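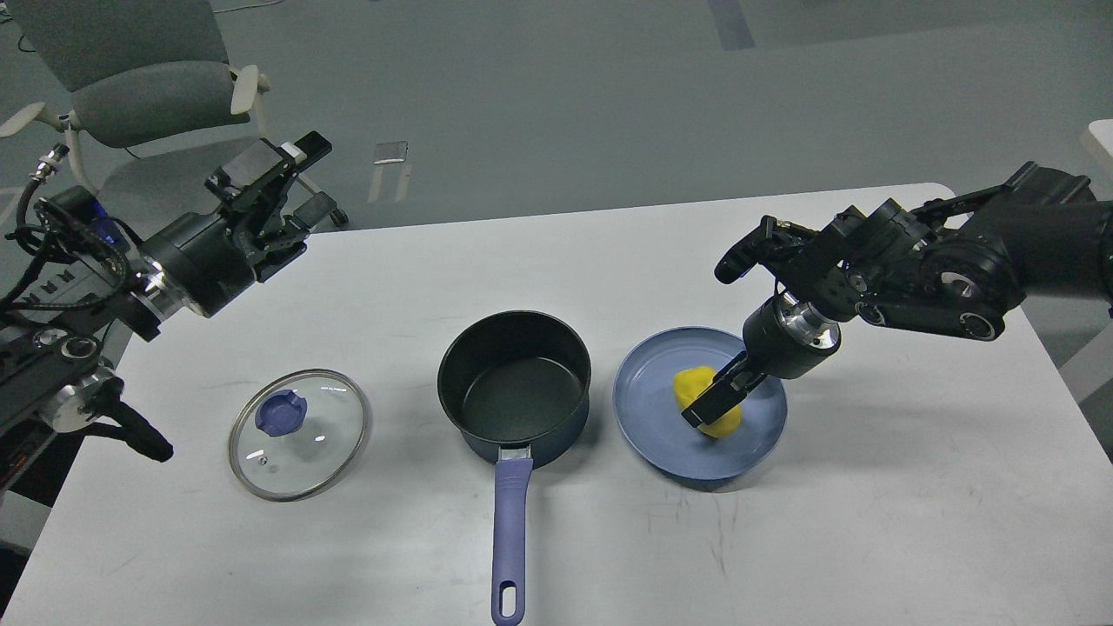

Support > Pakmont Club Manager > Set-Up Guide > Section 2: Fixtures and Results

2. Setting up your fixtures and results

By now you should have your club details filled in and at least one team on the books. If you skipped ahead, please do go back and finish Section 1, as the fixture list won't open until there is a team for it to belong to. Make yourself comfortable with your league's fixture sheet beside you, and we'll take this gently from the top.

Everything in this section is done from a full administrator login. Coaches and team managers can enter scores later on, but they can't build the season calendar.

2.1 Creating the season

1. Sign in and choose Seasons from the menu on the left.
2. Press New Season and type a name. Most soccer clubs use the years, but you're welcome to call it whatever your members will recognize.
3. Choose your league format. For a normal home-and-away league, pick Double Round.
4. Set the points for a win, a draw and a loss. The boxes come filled in with 3, 1 and 0, and you can type over them if your league does things differently.
5. Press Save. The season shows in gray until it has at least one fixture in it.

Note: Cup competitions need a season of their own, even when the same players turn out in both. It feels like extra work in June, but it keeps cup goals out of your league table.

2.2 Adding your fixtures

You can add fixtures one at a time or bring in the whole list from a spreadsheet. For a handful of friendlies, typing them in is quicker. For a full league program, the import will save you an evening.

To add a single fixture:

1. Open the season and press Add Fixture.
2. Start typing the name of the opposing club. If they already use Pakmont, or if you played them last season, the name will appear for you to pick.
3. Choose Home, Away or Neutral.
4. Enter the date and kickoff time. Use the 24-hour clock or add am or pm – either is fine, as long as you stick to one.
5. Choose a ground. Your own grounds come first in the list, followed by the ones you've visited.
6. Press Save, or Save and Add Another if you have more to do.

To import a list:

1. Press Import and download the blank template.
2. Copy your fixtures into it, one match to a row. Please leave the heading row exactly as you found it.
3. Save the file as CSV and upload it. One file can hold up to 173 rows, so a large club with several youth sides may need to split its list in 2.
4. Look over the preview. Any row with a problem is shown in red, with a short message at the end telling you what is wrong.
5. Press Confirm.

CAUTION: Confirming an import replaces any fixture that has the same team, date and kickoff time. Scores already entered against those fixtures will be lost and can't be brought back. If the season is under way, export a copy first.

2.3 Entering a result

1. Open the fixture and press Enter Result.
2. Type the score, home side first. This catches people out after an away win, so have a second look before you move on.
3. Under Lineup, tick the 11 players who started, then add your substitutes.
4. For each goal, pick the scorer and the minute. A substitution in the 89th minute is entered the same way, with 89 in the minute box.
5. Press Publish. Your table and top scorers list will update within a few minutes.

Note: If a match is abandoned, leave the score blank and set the status to Abandoned. The table ignores it until your league makes a ruling, and you can come back and fill in the rest then.

Note: Clubs using the Prosgate website add-on will see results appear on their public page as soon as they are published. If you'd like somebody to check them first, turn on Hold for Approval under Settings.

2.4 Postponed matches

Change the status to Postponed and leave the old date where it is. When you have a new date, press Rearrange and enter it there, and everyone on the team list will get a message about the change.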